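Software engineer, perception and planning – mobile manipulation in simulation

Kostmont – posted Sep 26, 2026

We're hiring! I lead the small software team at Kostmont that works on Horo, our stack for robots that drive up to a table, work out what's on it and pick up what they were asked for. Most of our days are spent in simulation, and I'd love some company in there.

The job is half perception and half planning, and the line between them moves every week. You'd work on base pose estimation, grasp ranking, and the ugly bit in the middle where a perfectly good grasp gets thrown out because the base stopped a hand's width too far left. 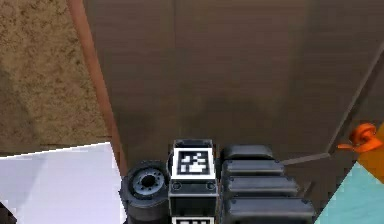
We write mostly Python, with C++ where it has to be fast. If you've ever chased a flipped transform for two days and still like robots, we'll get along fine.

Our test suite is called Peltonen and it has 1,702 scenarios in it right now. Keeping it fair and quick to run would be partly your job (I've been doing it between meetings, and it shows).

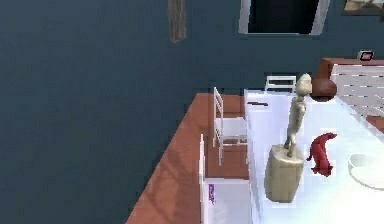
Asero Team
Perception and Planning Lead, Kostmont

Asero is also the name of our planner, so yes, the team and the code share a name and our chat search is a mess. You'd be joining two perception people and me, and you'd own a real piece of the code from the first month.
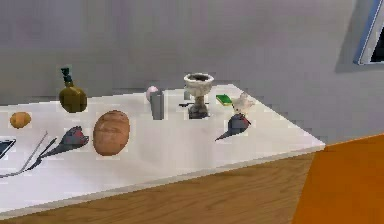 Clutter is where we need the most help. Our detector does well on big, plain shapes and gets shaky once things overlap or stand in front of each other. Take a small pink ball with only its top peeking out from behind a gray cylinder – I want the planner to know there's more ball back there, and to pick an approach that leaves the cylinder standing. Ideas welcome, half-baked ones too.

You don't need a PhD. Send me a short note and some code you're happy with, even if it's a weekend thing. We do two calls, one to chat and one to read code together.

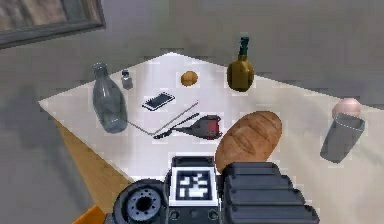

Do I need experience with real robots?
Simulation experience is fine. We'll teach you the hardware side once you're here.

Start date is flexible and remote is okay. Write to the Kostmont jobs inbox with Horo in the subject line, and tell me which part of the work you'd want to grab first.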